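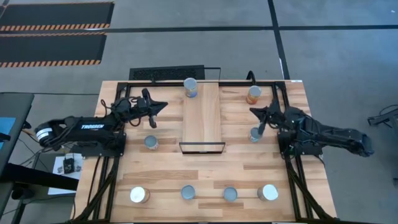
Chidubem Okeke wanted to know if you can put canned peaches straight into a crisp, syrup and all, and whether the topping would still bake up crunchy. Well, you can pour it all in, but you'll get something closer to peach soup with oatmeal floating on it. (I have served that to guests. With ice cream, they were very nice about it.) So this week's notes are mostly on liquid, and then we'll get to the topping, my favorite part!

Session 7: Crisps from the Pantry
Skeltudmont Evening Baking

Draining the fruit

Tip the can into a strainer set over a bowl and walk away while you get the topping together. Don't press on the fruit or it turns to mush in the oven. Give the strainer one good shake before you use it, and save what's in the bowl. You want a few spoonfuls of that juice back in the dish later, plus the rest is great in iced tea.

Canned fruit is already cooked, remember. With fresh apples you're waiting for the fruit to soften, so the topping has plenty of time to brown. With canned peaches or pears the fruit is ready before it ever goes in, and all you're doing is heating it through and thickening the juice. That's why I like a hotter oven for these than I do for fresh fruit, 400 degrees, on the middle rack.

For thickening, stir 2 teaspoons of cornstarch into three tablespoons of the saved juice while it's cold. Cold! If you shake cornstarch over warm fruit it clumps, and then you're chasing little white lumps around the dish with a fork. Pour it over the drained fruit, add a squeeze of lemon, and toss gently. Fruit packed in heavy syrup doesn't need any more sugar. Fruit packed in juice might, so taste a piece first.
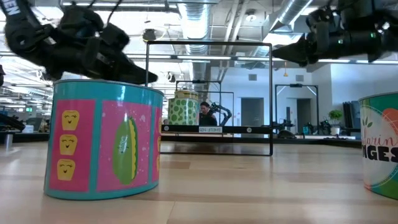

Cherries are a little different, as Hadi Sabbagh's dish showed us in May. They give up more liquid in the oven than peaches do, so go up to a full tablespoon of cornstarch. And please check that you've bought plain cherries and not pie filling. Pie filling is already thickened and already sweet, and if you add starch to it you can practically slice the result. If pie filling is what you have, skip the cornstarch and the sugar and just use the lemon.

The topping

145 grams all-purpose flour
1 cup old-fashioned oats
3/4 cup packed brown sugar
1/2 teaspoon cinnamon
A good pinch of salt
7 tablespoons cold butter, cut up small

Mix the dry things in a big bowl. Drop in the butter and rub it through with your fingertips until you have a mix of crumbs and pebbles. Squeeze a handful now and then, and if it holds together when you open your hand, stop there. I always want to keep going (it's very soothing) and then I end up with paste.

Put the bowl in the fridge while you heat the oven. Cold topping keeps its shape and gets those craggy bits everyone picks at. Scatter it on loosely, all the way to the edges, and don't pat it down.

Bake until the top is deep golden and you see juice bubbling thickly around the sides. If the top gets dark before the bubbling starts, lay some foil over it. Then let it sit for half an hour. I know. But the juice sets as it cools, and if you dig in right away it'll run all over the plate.

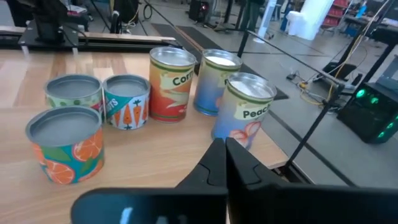
Cans in two heights, short and tall, on a light wooden tabletop.

Can sizes

Recipes love to say "one can" as if they all came the same. Go by the weight on the label. For our square dish you want two 15-ounce cans of fruit, drained, or one of the big 29-ounce ones. Those little snack-size cans are fine for a single ramekin if you're baking for yourself.

For next time

Make one crisp at home with any canned fruit you like, and write down the fruit, what it was packed in, and how long it took to bubble. Then bring me a spoonful in a jar if there's any left. We'll be in the Caruso kitchen again, and we're starting biscuits, so bring a rolling pin and an apron you don't mind getting floury.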